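Skirkach sets spending plan for hand-held gripper stations

Packaging automation firm Skirkach will put most of its next equipment budget into hand-held grippers and the tables they are used on, and will hold off on buying additional robot arms until the second half of the plan, according to a planning document sent to department leads in February.

The plan covers 18 collection stations. Each is budgeted as one table, one pair of grippers, cabling, a storage drive and a share of a common parts stock. Skirkach runs six stations now. The remaining 12 would be added in three groups of four, with each group released only after the previous one has logged 200 hours of accepted recordings per station.

Chathurika Wijesinghe, who manages equipment planning at the company, said the order of purchases was changed after a review of last year's spending.

"We bought arms first and then waited for data to train them on," Wijesinghe said. "The arms depreciated at the same rate whether they moved or not. A gripper pair costs a small part of that and produces recordings the day it is calibrated."

The gripper bodies are specified in black, with flat-faced finger pads. Pads are treated as a consumable in the new budget, on a separate line from the gripper body. Under the previous budget both were charged to a single tooling account, and the company could not say what it had spent on either. 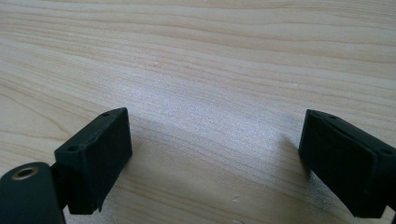 Black gripper fingers, open, at a wood-grain tabletop.

The pad line allows for 164 replacement sets over the plan period. Skirkach arrived at the number from its own maintenance log, which records a swap whenever a pad face fails a flatness check or a mounting screw no longer holds torque. Two suppliers were asked to quote. Plelum offered molded pads with a minimum order and a six-week lead time. Bhattacharjee, a smaller shop, offered printed pads in any quantity at a higher unit price. The plan splits the order, with Plelum supplying the base stock and Bhattacharjee covering design changes until the pad geometry is frozen.

Table surfaces received more discussion than expected. The planning group considered a matte dark top for all new stations on the grounds that glare from a lighter finish can reduce contrast in the gripper cameras. The proposal was dropped. Customer sites use a range of surfaces, and the group concluded that recordings made on only one of them would be of limited use. New tables will be ordered in three finishes, with a pale wood-grain top kept as the reference. Lighting is budgeted separately – diffused overhead panels, two per station, with no task lamps.

Items to be handled are the smallest line in the plan and the one most often revised. Skirkach's first customer projects are in bin picking for packaged food, so the stock list leans toward wrapped bars, pouches and small cartons. Clear acrylic boxes are listed as the standard container. They are more expensive than the gray totes used by most customers, but the training group asked for them as a difficult case, with reflections and with contents visible through the wall.
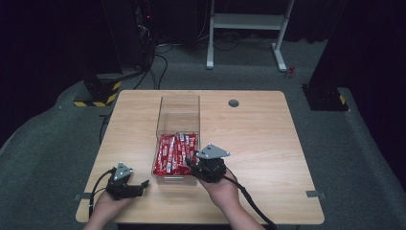

Wrapped goods are replaced on a fixed schedule under the plan, whether or not they show wear. A torn or flattened wrapper changes how an item slides against its neighbors, and the company wants that variation introduced on purpose and labeled. The budget assumes 700 wrapped items per quarter across all stations, bought by the case from a wholesale distributor. Opened or damaged stock is to be written off.

Cabling is a fixed cost per station. The document lists one data and power cable per gripper, strain relief at both ends, and one spare for every two stations. A wireless version was tested and rejected on timing drift between the left and right units. Wijesinghe said the question would be reopened if a supplier could show synchronization within one camera exposure over a full shift.

Labor is outside the equipment budget but drives its pace. Each station is planned for two operators working alternating 50-minute blocks, and the schedule has no collection on Sunday, when drives are copied off and grippers recalibrated. At that rate the first group of four new stations would reach its release threshold in almost nine weeks.

The arm purchase remains in the plan as a conditional item. Brestia, which integrates Skirkach's systems at customer sites, has asked for two dual-arm cells for acceptance testing. Funds for one are reserved. The second depends on whether models trained on the hand-held recordings meet the pick rate written into the first customer contract. The document does not give that rate.

Also deferred are a second equipment tower, replacement flooring for the collection area and an automated pad inspection fixture. The fixture was scored highest of the three – inspection is currently done by hand with a straightedge and a feeler gauge – and would be the first item added if quotes on the tables come in under estimate.

Supplier quotes for the first group are due before the end of the quarter. Wijesinghe said purchase orders for tables and grippers would be issued together so that neither sits in storage waiting for the other.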